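Call for participants: household chores study, Dasness

Can a machine tidy a home yet? At Holovko we ask this about small jobs, such as sorting cables into bins. We look for adults who do such chores every day and can judge the result fairly. 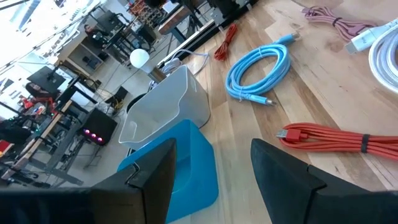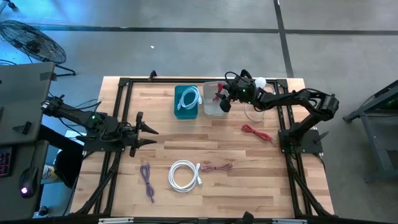
Cables on a wooden table, with bins to put them in.

Do I need to know about robots?
Experience at home is enough. We teach you the rest in the first session.

You will come for 5 sessions in September to our room in Dasness. You do the chore by hand, then you watch the arms do it and give your opinion -- also when it is a bad one. The payment is 805 in total, paid after the last session. Travel from Ustton is paid separately.

We do not think the machines are ready for a real kitchen or shop. We want to know how far they are.

To apply, write a few lines to Orysia Moroz and put number 459 in the subject. Questions about access to the building go to Thongchai Khamphan.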